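Keeping a Kitchen Counter Clear: A Conversation with a Home Organization Adviser

August 2025
By the Residential Services Desk, Gemano Housing Association
Reading time: 5 minutes

The shared kitchens at the Grabowska residence were refitted in May, and residents have since asked the association for guidance on the care and use of the new counters. The adviser who prepared the kitchen handbook for the residence met with this desk to discuss how the counters should be kept, what belongs on them, and what does not. The adviser has worked in domestic storage for most of a long career and was formerly with Fanen, a household consultancy.

The conversation began with the choice of surface. Speckled counters were selected for the kitchens after residents were consulted, and 66 of them returned comments. Several had asked for plain white. "I understood the request," the adviser said. "A plain surface looks very clean on the day it is installed. By the second week every tea drop shows. A speckled surface is more forgiving to live with, and that was the view we put to the residents."

The same quality, the adviser noted, can make a speckled counter harder to keep properly clean. Crumbs settle among the flecks and are easily missed. The handbook therefore asks residents to wipe the full surface after each use and to check it with the palm of the hand. "Your hand will find sugar that your eye will not," the adviser said. "I ask people to move everything off, wipe, and then decide what comes back. Wiping around objects is how you end up with a ring under every jar."

The question of objects took up much of the discussion. There are 300 residents at Grabowska, and each kitchen serves several households. Under the previous arrangement, small belongings were left out for weeks at a time: vitamin bottles, keys, batteries, packets of seeds. The adviser does not favor a complete ban. "People live there. A kitchen with nothing personal in it is a waiting room, and I would not want to cook in one. What I ask is that small things be inside something, and that the something have a lid."

Tins are the adviser's preferred answer. They close well, they can be lifted in one movement when the counter is wiped, and most homes already have several. The association had considered ordering matching containers from the supplier Metia at a cost of 3,000 dollars, and the adviser recommended against the purchase. "Matching boxes look orderly in a catalog. In a shared kitchen they are a source of confusion. Everyone opens four of them to find the tea bags. If the tin has a picture on it, the household knows it from across the room, and so do the neighbors."

Asked whether decorated or children's tins might look out of place in a newly fitted kitchen, the adviser disagreed firmly. "I have kept buttons in a cookie tin with a castle on it since I was a student. A cartoon character on the lid does no harm to a counter. Children, in particular, will put things back in a box they like. They will not put things back in a gray one."

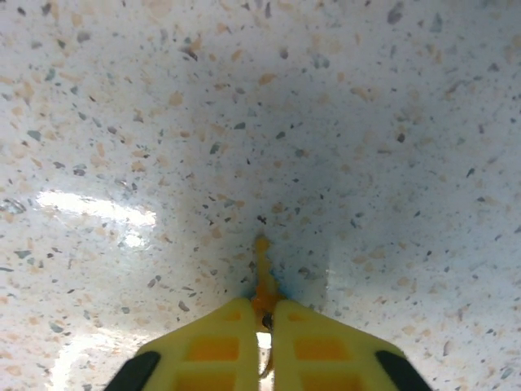
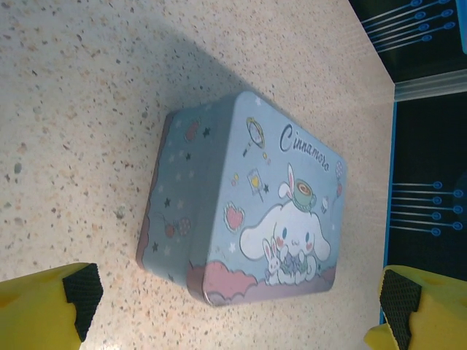
Care of the tins themselves is straightforward. The adviser recommends wiping them with a soft, damp cloth and drying them at once, including along the lower edge, where moisture can collect and cause rust. Rust marks on a light counter are difficult to remove, and a tin that has begun to rust should be moved to a shelf or lined underneath with felt. Abrasive pads should not be used on printed lids or on the counters. "Warm water and a little dish soap," the adviser said. "I have been asked about vinegar 921 times, or so it feels. Please leave the vinegar in the cupboard."

Tins should also be lifted when they are moved. Grit caught beneath a metal base can mark a glossy finish, and the adviser regards this as the most common cause of fine scratches in shared kitchens. Residents who notice a scratch are asked to report it to the residence office and to refrain from polishing it.

On the matter of how much may remain out, the handbook permits one closed container per household, placed toward the back of the counter and away from the stove. Food tins should be labeled with the date of opening. The adviser would have preferred a smaller allowance but accepted the residents' view. "They argued for it well. One household told me that its tin held the only pen that worked in the entire building, and I did not feel able to send that upstairs."

The handbook is available from the residence office. Comments on the container allowance may be submitted there in writing.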